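The Long Way Down to Nomivitz

By the time I reach Predcombe, the hall is already loud. Old monitors hum along the back wall, two people are arguing cheerfully over a strafe jump, and Konrad Egger is on his sixth attempt at a level he has been playing since high school.

The level is Nomivitz, the last map of the cult shooter Khondokar, and it's a beauty — a flooded mine with one lift, no health packs and a boss who hears your footsteps. Fans have been racing through it for years, and every May the best of them get together to do it side by side. I'd only ever watched the replays. Being in the room is so much better!

Egger plays a patient game. He hugs the walls, saves his grenades and talks to himself the whole way down (mostly in numbers, counting guard steps). Marlies Bachmann plays like someone late for a train. She found the Silley skip, a leap off the broken crane that drops you past 2 locked gates if you land it, and she still goes for it on every single run.

"I miss it more than I hit it," she tells me, restarting. "But when you hit it, wow."

Her best score stands at 1273, and she wants 100 more before she'll try a different map. Most of the regulars have stuck with mouse and keyboard, and they can talk for an hour about sensitivity settings if you let them. I let them. I went home and changed all of mine.

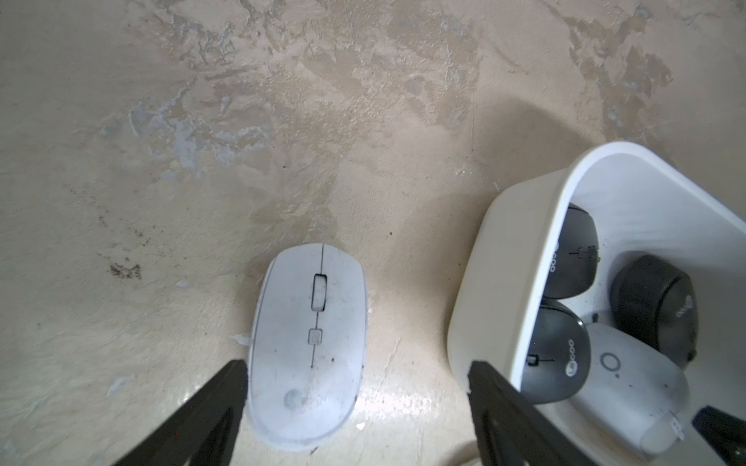 A white scroll-wheel mouse with plenty of smudges on it.

The final starts just after 9 p.m. Bachmann makes the skip, the whole back row yells, and Egger keeps creeping along his wall, still counting. He catches her at the lift. They reach the boss within a breath of each other, and she gets the last shot in.

Egger is already loading the map again before she's put her headphones down.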